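# Section 4: Setting up the sorting table

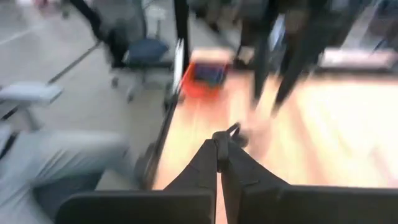 *Fig. 4.1. The orange-red bin on the wooden tabletop.*

Welcome back, and well done for getting through the unpacking! By now your Drisia table should be standing on its own feet, and we can get on with the pleasant part, giving everything a home so that tidying up on a Sunday evening takes no time at all (or very nearly).

1. Wipe the tabletop with a barely damp cloth, going along the grain, and let it dry for 18 minutes before you put anything on it. A cup of tea fits nicely into this gap.
2. Put the bin near the far side of the top, well in from the edge. You'll want the space in front of you clear for sorting, and it's surprising how quickly that space fills up.
3. Drop your odds and ends into the bin as you come across them. Don't fuss over the order at this stage; Section 5 goes into all that.
4. Walk round to the other side and check that you can reach the bin from there too. If two of you are sharing the table, agree on a spot that suits you both, and shuffle it along until it does.
5. When the bin is full to the rim, empty it onto the wood and sort in small handfuls.

**Note:** Bongani Ngcobo, who wrote the first version of this guide, liked to leave a strip 28 cm deep along the front for his elbows. We've kept to it ever since and would gently recommend it, though taller readers may like a bit more.

**Caution:** Please don't sit or lean on the edge of the table, and keep the load on the top under 800 g per tray and 1,000 g per bin. Heavier things are much happier on the floor or on a Clerkley shelf.

If a bin cracks or goes missing, write to Zhenhua Guo at Brurari, and do mention the colour you need. Spare bins are sent out singly, with the label sheet tucked inside.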